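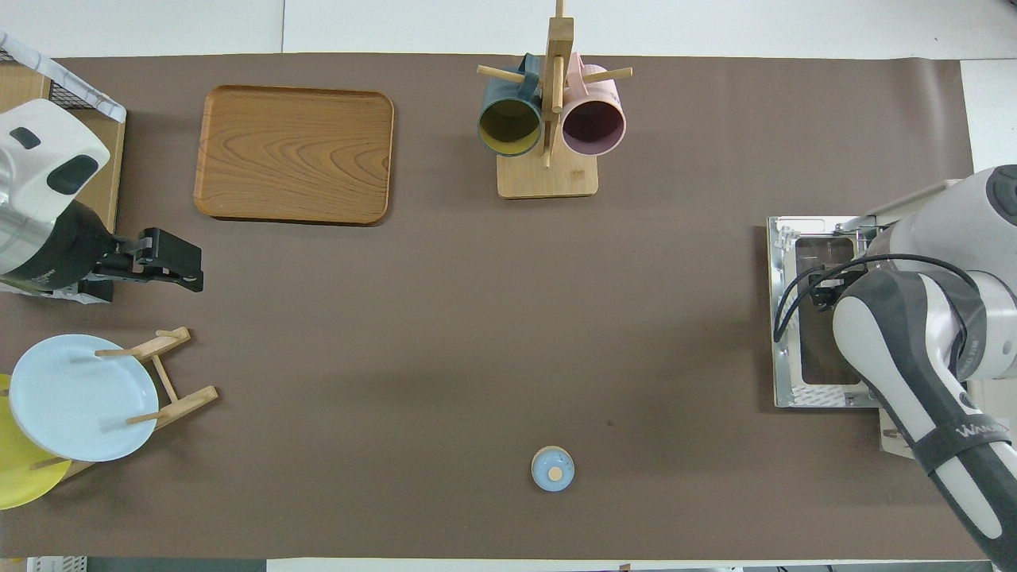 Condik: So you want to keep mugs on a wooden tree full time, and the worry is whether they'll tip it over, right? I had the same question when I moved into my place, so I'm following this one too!

Valdebenito: Yes, that's it! I've fallen hard for wooden kitchen things. I have a mug tree, a dish rack and a serving tray, and I'd love to leave them all out on one long mat. Does the tree need mugs on both sides to stay steady? And can I put damp plates straight into a wooden rack, or will it go moldy on me?

Prikwood: Oh, I love this setup, and you can absolutely live with it every day! I've had my mug tree for 3 years and it still makes me happy each morning. Hang the first two mugs on opposite sides of the post and it will stand nicely, even with a smallish base. Heavy stoneware goes on the lower pegs. Dry the handles first, especially the inside of the loop, where water loves to hide.
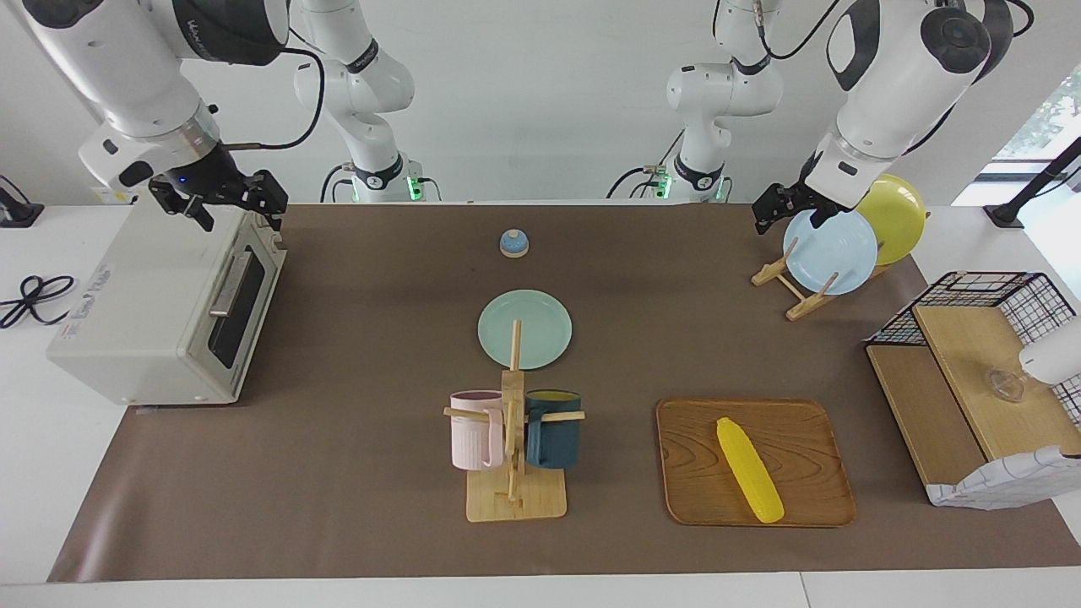 The rack is even easier. Let the plates drip by the sink for a bit, then stand them up with a gap between them so air can get through. Every month or so I wipe mine down, let it dry overnight and rub in a little food-safe mineral oil – the grain comes up beautifully! Same for the tray, both sides, or it may start to warp. Keep all of it a good distance from the toaster oven while that's running. Mine used to sit right next to it and one of the dowels split.

Loreo: mineral oil yes, olive oil NO, it gets sticky and smells after a while. Ask me how I know

Valdebenito: Thank you both, this is so helpful! I moved the pink mug across from the green one and the wobble is gone. Oiling the tray tonight – I found a bottle at the hardware store and I can't wait to see how it looks. Would the same oil be fine on a bamboo cutting board?

Prikwood: Yes! Go for it, bamboo just soaks up less, so use a thin coat and wipe off the extra after 19 or 20 minutes.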